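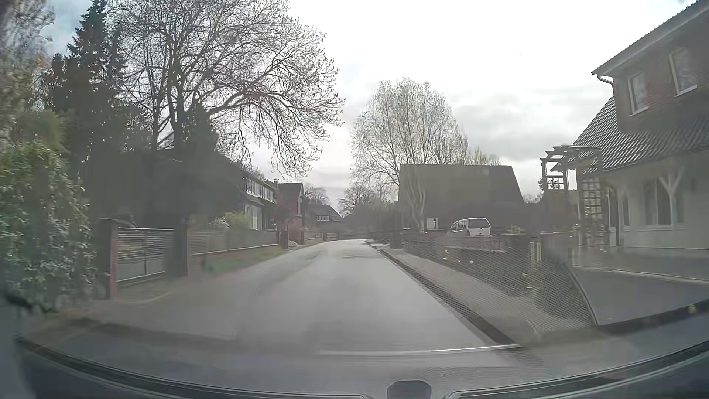

A narrow residential road without a centre line, one of the street types covered by the new Zokmont release.

MEDIA RELEASE
For immediate use

Relton releases Zokmont planning software for unmarked residential roads

INHAM, April – Relton today released a new version of Zokmont, its perception and planning software for automated driving on low-speed local roads. The release changes the way the software works out where a vehicle should travel when a road has no painted lines to follow.

Earlier versions relied on lane markings wherever they could be found and fell back on map data when they could not. The new version builds its own model of the drivable surface from camera input, using kerbs, gutters, verges, fences and changes in paving. It then plans a path through that model and updates the path as the view ahead opens up.

"Most of the streets people live on have very little paint on them," said Kolbrún Lund, Director of Perception at Relton. "Our earlier software treated those streets as a special case. We have rewritten the surface model so that a hedge line or the edge of a footpath carries proper weight in the plan."

Junction handling has also been revised. Where a side road joins at an angle, or where the surface changes colour or material at the mouth of the junction, the planner now keeps more than one possible road edge open until it has enough evidence to choose. Strong shadow across the pavement is scored separately from physical edges, so that a dark line on the ground is less likely to be read as a kerb. 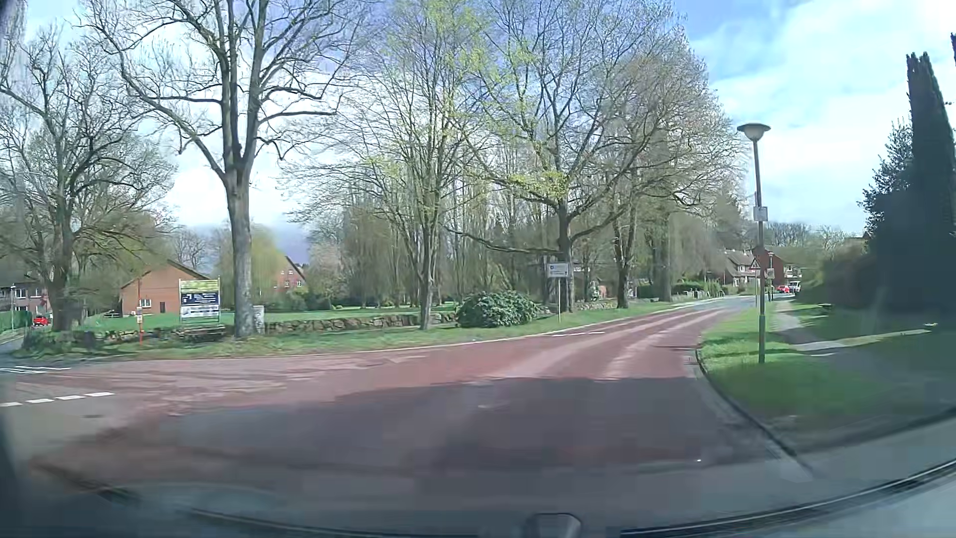

Testing and results

Relton tested the release on 138 residential road segments, including 32 junctions with partial or broken markings. A trained safety driver was at the wheel throughout. The software's estimate of the road edge met the company's internal accuracy target on 93 per cent of segments. The remaining segments were mostly those with tall planting close to the carriageway or heavy reflections on the inside of the windscreen, and they have been added to the regression set.

The regression set now holds about 1000 short driving sequences. Each proposed change to the planner is replayed against the full set before it is merged, and any change in the planned path is recorded for review by an engineer.

"The replay tooling has taken as much effort as the planner," said Oddur Østergaard, Head of Software Tooling. "When a path moves, our engineers can see which input moved it and compare the two versions side by side. That has shortened our review cycle considerably."

Availability

The new version is available to existing Zokmont licence holders from this month. Customers using the earlier map fallback may keep it enabled during the changeover. Migration notes, a revised calibration guide and the replay viewer are included with the release. The viewer now runs on a standard desktop computer and no longer needs a dedicated server.

Menzies, which supplies integration services to Zokmont customers, will provide installation support and operator training. Enquiries about training places should be directed to Menzies.

About Relton

Relton develops perception, planning and testing software for vehicles operating on local roads. The company's head office and engineering centre are in Inham.

Media contact
Communications Office, Relton, Inham
Interviews with Kolbrún Lund and Oddur Østergaard are available on request.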